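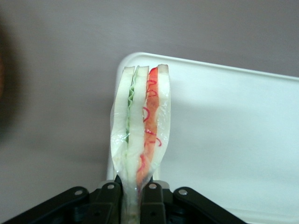

Figure 1. Three-slice sandwich in clear plastic wrap.

Packed Lunch Habits and Food Waste Among First-Year Students
Final Project Report, Introduction to Food Systems
Submitted by Nosipho Nkosi
Aug 15, 2018

1. Background

The Tshabalala Building houses the first-year teaching rooms and one small cafe, operated by Gastus. The cafe closes at two in the afternoon, and students with late classes must bring food from home or walk to the Cusell dining hall on the other side of campus. The purpose of this project was to find out how many first-year students bring a packed lunch, what they pack, and how much of it is thrown away uneaten.

Earlier coursework in the department dealt with waste in the dining hall kitchen. Food carried from home was left out of that work and does not appear in the campus waste records, which cover kitchen bins only.

2. Method

A paper survey was handed out in two lecture sections. Of the 100 forms distributed, 60 were returned with all questions answered. The survey asked where the student ate lunch, how the food was wrapped or stored, and whether any part of the most recent packed lunch had been discarded. Students who reported throwing food away were asked to give a reason in their own words.

A smaller group kept a written lunch diary for two weeks. Entries were collected in sealed envelopes and names were removed before the diaries were read. Diaries with more than three missing days were set aside.

3. Results

Among the completed surveys, 34 students said they brought lunch from home on most class days. Sandwiches were the most common item, followed by leftovers from the previous evening's meal. Plastic wrap and reusable boxes were both in wide use, and several students used both on the same day - wrap for the sandwich and a box for everything else.

Almost 40 percent of the students who packed lunch had thrown away part of their most recent one. Bread crusts, whole fruit and salad were named most often. The main reasons were lack of time between classes and food that had become soft or warm by midday. Two students wrote that they had simply forgotten the lunch was in their bag.

The diaries gave a somewhat different picture. Waste was higher on days with a morning laboratory, when bags are left in the corridor lockers, and lower on days when students ate together in the Jandau lounge. The lounge has a refrigerator, although its shelves were often full by ten o'clock.

4. Limitations

The survey relied on memory, and students may have reported less waste than there was. Both lecture sections met in the morning, so students with only afternoon classes are poorly represented. Portions were not weighed.

5. Recommendations

It is recommended that a second refrigerator be placed near the laboratory corridor and that the survey be repeated in December, when schedules change. A repeat survey should include at least one afternoon section and should ask about portion size. The diary form should also be shortened to a single page, as the second page was frequently left blank.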